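27 Mar 2025, packaging bench notes

Back on the odd-shaped bottles, and I'm happy about it, because I was getting so tired of straight-sided cans. The Esquivel order is still open (62 sleeves, cut but not glued) and Daiane Meireles wants a word on the neck fit before I touch the glue, so today was all looking and sketching.

The question we keep circling: where does a label stop on a bottle with a bulge? Our Prira sample goes right up over the curve and it puckers, every single time. I tried the heat gun again on low, went slower, did five of them, and got puckers on four. The fifth one I'd call acceptable if you were in a generous mood! Yolotzin thinks the film is too stiff and that we should go back to the roll we had in December. She may be right, but there's hardly any left on it.

So I've been staring at soda bottles. The melon one is my favorite for this, mostly for how much metal it leaves alone. All the color is down low and the round part up top stays plain silver, with just the little date print on it. That's the thing I want to steal for Esquivel: keep the sleeve below the swell and let the shoulder do its own work. Less film, too, and we wouldn't be fighting the curve at all.

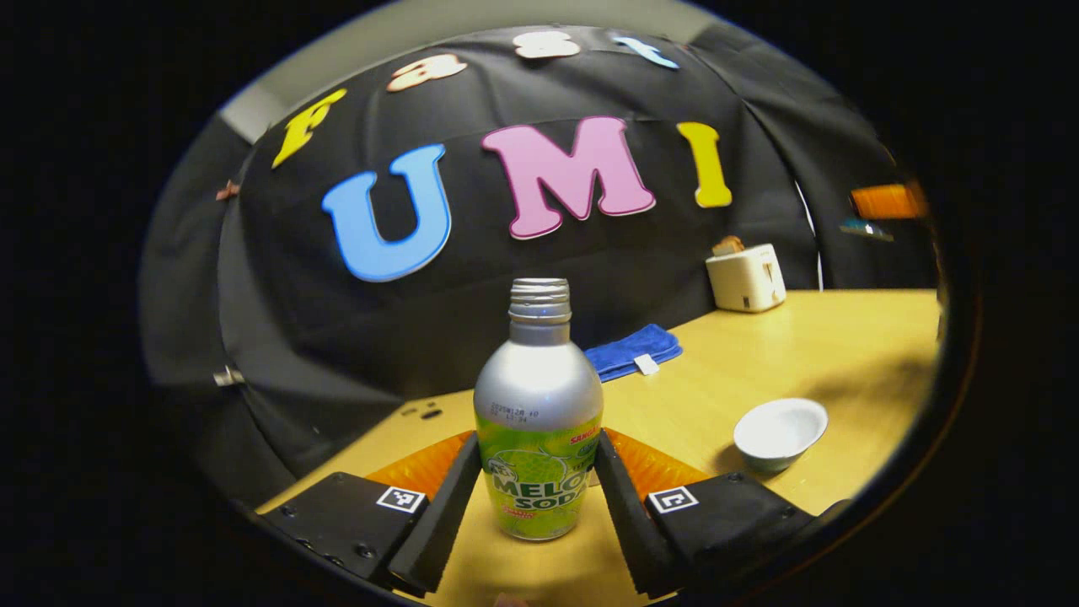 Sangaria melon soda, aluminum. Lime-green label on the lower half, ribbed screw cap.

Also love the big white letters on that green, you could read them from across the shop. Our Cevby mockup has skinny gray type and I can already hear the complaints.

To do: redraw the sleeve with a lower top edge, ask Daiane if the client will live with a bare shoulder, find out what Yolotzin did with the good calipers. Glue stays capped until I hear back.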